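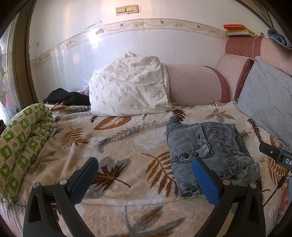
One question handed in after the January lecture asked whether a bank that has put up with late payments for years can still call in the whole loan when the next one is late. The short answer is that it usually can, but the way it has behaved in the meantime may limit how and when.

## Unit 7: Default, waiver and calling in the loan

### 7.1 Two kinds of default

A loan agreement normally separates payment defaults from all other defaults. A payment default is a failure to pay interest or capital when due, often subject to a short period of grace. Other defaults include late accounts, a breached financial ratio, a false statement in the application, and insolvency of the borrower or of a company in its group.

A default does not by itself make the whole loan repayable unless the agreement says so. In most agreements it gives the lender a right to act, and the lender must then serve notice. Until notice is served, the borrower continues to owe only what has fallen due under the schedule.

A loan repayable on demand is different. No default is needed. The borrower is allowed only the time required to move the money from where it is held, and the courts have not treated this as time to find a new lender.

### 7.2 Waiver

A lender waives a default when it makes clear, by words or conduct, that it will not rely on it. Three points cause difficulty in practice.

1. Silence is seldom enough. A lender that says nothing and banks the late payment has not necessarily given anything up.
2. A waiver of one default does not cover the next. The January payment and the April payment are separate obligations.
3. Many agreements state that delay in using a right is not a waiver of it. Such clauses are given effect, though they do not protect a lender that has gone further and given a clear assurance.

Where an assurance has been given and the borrower has relied on it, the lender may be prevented from going back on it without reasonable notice. The effect is generally to suspend the lender's strict rights. The debt itself is not reduced.

### 7.3 Problem: Clornico and Ronitz

Clornico borrowed from Ronitz to fit out a sawmill at Kuusk. The agreement contained a period of grace of 2 working days, a no-waiver clause, and a clause requiring any change to be in writing and signed by both sides. Proswood, the parent company, gave a guarantee limited to 50 per cent of the balance.

Clornico regularly paid after the period of grace had run out. The account manager at Ronitz replied to one apology with an email reading "no problem, end of the month is fine for these". Ronitz later moved the account to its recovery team. The next payment was again made at the end of the month. Ronitz served notice calling in the full balance of £337,000 and made a demand on Proswood the same afternoon.

Points to consider:

- **The email.** It is more than silence. Note the words "for these" and decide whether they refer to past payments, future payments or both.
- **The writing clause.** An informal exchange will not normally vary an agreement with a clause of this kind. Whether Clornico can rely on the assurance is a separate question. Something must show that the promise was meant to hold despite its informality, and the account manager's authority is relevant.
- **Notice.** If the assurance binds Ronitz, it should have warned Clornico that strict dates would apply from a stated date. Moving the file to another team is an internal step and tells the borrower nothing.
- **The guarantee.** Check whether the cap applies to the balance on the date of demand or on the date of default. Check also whether Proswood agreed that extra time given to Clornico would not release it. Without such a term, a binding agreement to give the borrower time may discharge a guarantor who did not consent.

### 7.4 Reservation of rights letters

A lender that is undecided should write promptly, identify the default, and state that its rights are reserved. A letter sent after every late payment and never followed by action carries less weight if the lender's staff are giving assurances by telephone in the same period.

### Preparation for the seminar

Draft the notice Ronitz should have sent, in no more than one page. Bring a list of the documents you would ask Proswood to produce before advising on its position. Unit 8 deals with enforcing security over plant and stock, and uses the same facts.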